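Pliseck Hotels Adds 2,000-Point Offer for Drostasent Members

10/9/23

Pliseck Hotels has opened registration for a new bonus points offer aimed at members of Drostasent, the frequent flyer program of Prornora Airways. Members who complete two eligible stays can earn 2000 bonus points on top of the standard earning rate. Registration is required before the first stay, and stays completed before registration do not count.

The offer is valid at 451 participating properties. Pliseck's airport brand, Ahn, is included this time — it was left out of the August promotion. Serviced apartments and long-stay rates remain excluded.

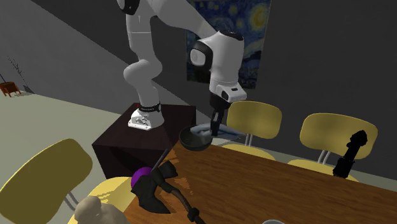 A robotic arm above a wooden table.

An eligible stay is defined as a minimum of two consecutive nights at the same property, booked directly through the Pliseck website, app or call center. Back-to-back bookings at one property are treated as a single stay, even when made under separate confirmation numbers. Bookings made through online travel agencies, tour operators or wholesale channels do not qualify, and neither do award nights. Stays paid partly with points count only if the cash portion covers every night.

The bonus posts as a single credit after the second stay. There is no partial credit for members who complete only one. Members must set Drostasent as their earning preference in their Pliseck profile before check-in. Changing the preference at the front desk will not update the profile, and the stay will then earn hotel points instead.
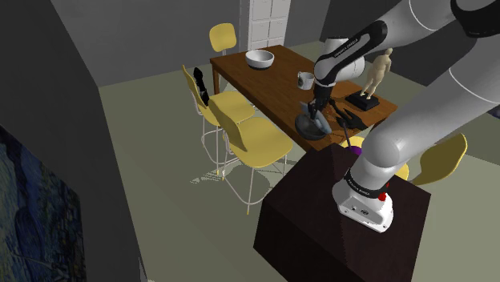 Elite members of the Pliseck program keep their room benefits while earning airline points, but they give up the tier bonus on those stays. For members who book higher rates, that can cancel out much of the value of the offer, and it is worth comparing both earning options before registering.

The bonus does not count toward Drostasent status. It can be combined with the Pliseck advance purchase rate, which is nonrefundable, but not with corporate or group rates. Each member can earn the bonus once. Claims for missing points must be sent to Pliseck, not to the airline, with a copy of the final hotel bill for each stay.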